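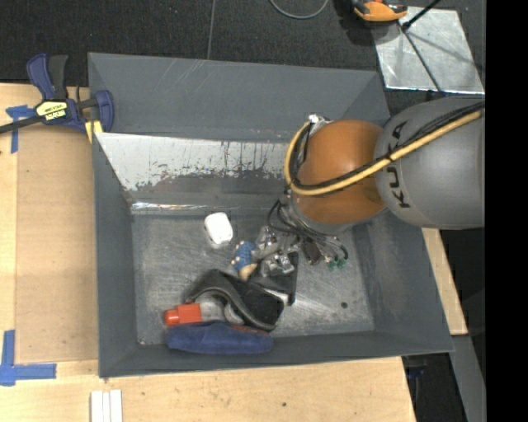

Teaching an arm to rummage

January 2021

I've had a few emails asking what I do all day now that I've stopped posting about the allotment, so I thought I'd write it up properly. The short answer is that I sit in a chair at the Lestex unit in Trelmont with a controller in my hand and pick things out of a metal bin, using a robot arm, over and over again. The longer answer is the rest of this post, so go and put the kettle on!

The project is called Gatchalian (I didn't choose it, and everyone at work shortens it to Gatch anyway) and the idea is simple enough to say out loud. Tip a lot of mixed stuff into a bin, have the arm take it out one piece at a time, put each piece down somewhere sensible. A person can do that while thinking about dinner. For the arm we're not writing rules for every object, we're showing it. I drive, it records the joints and the camera views and when the gripper opens and shuts, and later on all those recordings get fed to the learning side of things, which is run by people much cleverer than me who sit upstairs and complain about my elbows. Well, the arm's elbow. It's a big KUKA, and it has far more opinions about its elbow than I have about mine.

So I'm the hands. I came to it from packing, and before that a long spell repairing sewing machines, and I think the sewing machines helped more.

The first thing we tried was moving the arm by hand. You put it in a floppy mode, take hold of it near the end, and walk it through the job like teaching somebody to dance. I really liked this. You feel where it doesn't want to go, and for slow things like laying a part against a stop it's lovely. For bins it was hopeless. My own arm was in every camera view for a start, so whatever we were teaching it, we were teaching it with a cardigan sleeve in the way. And you can't see past yourself. I was leaning in with my chin nearly on the wrist, trying to work out if I'd got hold of the thing or just pushed it into a corner. My shoulders were dreadful after a morning of it too.

In October we switched to the Kaso, which is the hand controller I use now. You hold it a bit like a torch, squeeze the trigger to close the gripper, and there's a button under the thumb which I think of as the clutch. Hold the button and the arm follows your hand. Let go and it stays put while you move your hand back to somewhere comfortable, like lifting a mouse off the edge of the desk and setting it down again in the middle. It took me 6 shifts before I stopped letting go of the clutch at exactly the wrong moment. I'd get right down to the object, run out of arm (mine), let go, shuffle back, press again with my wrist at a slightly different angle and off we'd go with a little twitch. Every one of those twitches ends up in the recording, of course, and then the arm has a lovely set of examples of how to twitch.

That's the bit I find most interesting about the whole business. It learns what you did, and what you did includes all the rubbish. For a while I had a habit of hovering. I'd come down over the pile and then sit there for a second or so while I made my mind up about which thing to go for. The first time they let the learned version have a go by itself, it came down over the pile and hovered. It just hung there! I laughed until I had to sit down, and then I felt a bit exposed, to be truthful, as if somebody had done an impression of me at a party. Sometimes it never got out of the hover at all. It would wait there until somebody pressed stop.

Now I decide before I start recording. I look in the bin, I choose, I press the pedal, I go. If I change my mind halfway down I scrap the take and begin again.

People imagine the hard objects are the heavy ones. They aren't, or at least not in our bin. Soft things are the devil. A soft bit of cloth lying flat gives you nothing to get hold of, and the fingers just slide over the top and bring up air. What I do is come in at a slant and push it a little bit until it rucks up, then close on the ruck. It took me ages to find that and I'd never have thought to write it down as an instruction. Anything with a strap or a loop is awkward in a different way, you think you've picked up one item and you've got three, all hanging off each other like wet washing. For those I've started lifting very slowly at first and giving a small wiggle. See-through things are a nuisance as well, more for the cameras than for me. I can usually spot the shine. The depth picture tends to think there's a hole in the world.

And then there's the walls. The sides of our bin slope, which is kind of them, as you can nudge a thing up against the slope and it'll often tip itself into a position where you can grab it. But metal on metal makes a horrible noise, and early on I used to flinch when the fingers touched the bottom, and yank the whole arm up. Guess what it learned from that. I've since made my peace with touching the floor gently. The bottom of the bin is scuffed all over and I'm not precious about it any more.

Oh, clamp your bin. I mean it. If you are setting up anything like this at home or in a college workshop, clamp it to the table and put tape down so you can tell at a glance if something has shifted. We lost the best part of a morning's recordings early on to a bin that had been creeping sideways a tiny amount each time I nudged a wall. You don't see it from the chair. You only find out when somebody upstairs lays the first picture over the last one and goes quiet.

Cables are the other thing. There's a fair old bundle running along the arm to the gripper, and when you drive with your hand you forget that it's there, because your own hand hasn't got a hose on it. If I roll my wrist right over, the arm tries its best to roll too, and the cables come round with it. So I've trained myself out of the big wrist turns. I try to come at things from whichever side leaves the hose happy, even if it isn't how I'd reach for them in real life. My other half says I've started picking up the TV remote in a funny way. I can't see it myself.

On a good day I'll do more than 200 picks, which sounds like plenty until you do the sums on how many they want. The big counter on the wall screen said 2142 when I left last night. Those are the ones kept, I should say. Plenty more get thrown out because I dropped something, or because I got it out beautifully but with a second object stuck to the first. I did ask if the drops were any use and the answer was a definite maybe. We keep a set of them separately now, and I've been doing some on purpose where I drop the thing, stop, and go back for it calmly. Recoveries, they call them. They're my favourite to record, they feel more like real life. And the learned version has got noticeably less sulky since those went in. It used to miss and then carry on to the drop-off point with nothing in its fingers, all very dignified, and open them over the tray as though it had done its job. It still does that now and again, but a lot of the time it goes back in for another look.

Somebody in the comments last time asked if you could do this on the cheap. You can, sort of. I've got a little second-hand tabletop arm at home that cost me 420 pounds with a bent finger, and I've been driving it with an old game controller. It is not the same. With thumbsticks you're moving one direction and then another, so everything comes out in corners, like an Etch A Sketch. It's fine for learning what a good recording feels like though, and mine can now pick up a sponge from anywhere on the chopping board, provided it's the yellow sponge and I haven't moved the lamp. I'll do a separate post on that if there's any interest, with the wiring, which I'm told is a disgrace.

A few things I'd pass on if you've just been handed a controller for the first time. Sit square on to the arm, so your left is its left. Have a proper chair. Shake the bin up between takes even when you can't be bothered, as I got lazy about that for one afternoon and the whole lot had to be binned (sorry). Stop when you get cross, because cross driving is jerky and you'll be watching it played back at you later by a machine. Have a break before your hand goes, and drink something.

Next on the list is two objects touching, where you've got to push one aside before you can get your fingers round the other. I had a first try at it yesterday and I was rubbish. I keep wanting to use my other hand, and the arm hasn't got one. There's talk of a second Kaso and a second arm to go with it, but I'll believe that when I see it bolted to the floor.

Allotment news, for those who are still here for it: the leeks are fine, the shed roof isn't.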